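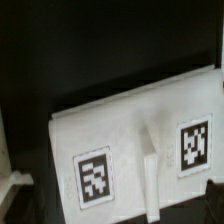 Storing Table Linens Between Seasons

Residents of the Urio apartments are asked to follow the guidance below when putting away tablecloths, napkins and runners, whether in their own closets or in the shared linen room.

Wash everything before storage, including pieces that look clean. Sugar and white wine leave marks that turn yellow over several months. Rinse twice and leave out the starch, which attracts silverfish and weakens the folds.

Linens must be fully dry. Hang them for 8 hours after ironing - overnight is usual - and check the hems, where moisture stays longest.

Roll large cloths around a cardboard tube covered with acid-free tissue. Napkins may be stacked flat. Where folding cannot be avoided, refold along new lines every two months.

Do not use plastic dry-cleaning bags. A clean cotton pillowcase is suitable and costs nothing. Cedar blocks may be placed on the shelf but should not touch the fabric.

Older pieces with lace or hand embroidery should be stored separately, with tissue between the layers. Stains on such pieces are best left to a professional cleaner.

The linen room is open until 8 in the evening. Shelf space is assigned by Obadia Simiyu, extension 786, and requests for the winter should reach him in November.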